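Gustisdale 調理台セル README(手持ちグリッパー Wemgate の準備と手入れ)

最終更新:4月 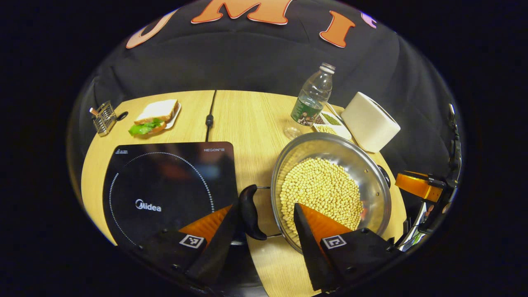 Brolen

丸テーブルの調理台セルを毎日さわっている者です。引き継ぎのたびに同じことを口で説明していたので、まとめて書いておきます!(長いです、すみません)

■ 置き場所
IHコンロは左、大豆を入れた鍋は右、鍋の取っ手はコンロ側に向けます。サンドイッチの皿と水のボトルは奥。手前はグリッパーが通るので広めに空けておいてください。コンロの電源コードは奥へ逃がします。途中の小さなコネクタは天板にぺたっと寝かせておくこと。立っていると指先で引っかけます(私は2回やりました……)。

■ 指先のパッド
両方の指の内側についているオレンジのパッド、ここがいちばん減ります。豆の粉がつくと急にすべるようになるので、固くしぼった布でふいて、そのあと乾いた布でもう一度。アルコールは使わないでください、接着がゆるみます。角がめくれてきたら早めに交換で、必ず左右セットでお願いします。片方だけ新しくすると、つかんだときに物が斜めに逃げるんですよね。予備は引き出しの Pugh と書いた袋に入っています。

■ マーカー
指に1枚ずつ貼ってある白黒の四角いやつです。白いふちまで含めてマーカーなので、汚れたからといってふちを切らないように! 開き幅はこの2枚の間隔から出しているため、貼り直したら必ず校正をやり直します。
手順は、全開で止める、全閉で止める、をくり返すだけ。ゆっくり動かして、それぞれ一呼吸おいてください。急ぐと値が暴れます。

■ データについて
収録済みは2,390本。1本ごとに映像と開き幅のログが対になっています。校正ファイルは収録フォルダの直下に置いてあって、パッド交換の前後で別ファイルです。混ぜると幅がずれるので、読み込むときは日付の近いものではなく、ログの先頭に書いてある校正名を見てください。

■ 点検の間隔
およそ100本ごとに指のねじを増し締めして、パッドをふいています。きっちりでなくて大丈夫ですが、閉じたときにカチッと音がするようになったら本数に関係なくすぐ見てください。たいてい左指の付け根です。

■ まだ直っていないところ
全閉の値が、朝いちばんだけ少し大きく出ます。何度か開閉すると落ち着くので、今のところは慣らし運転でしのいでいます。原因がわかった方、この下に書き足してもらえるとすごく助かります!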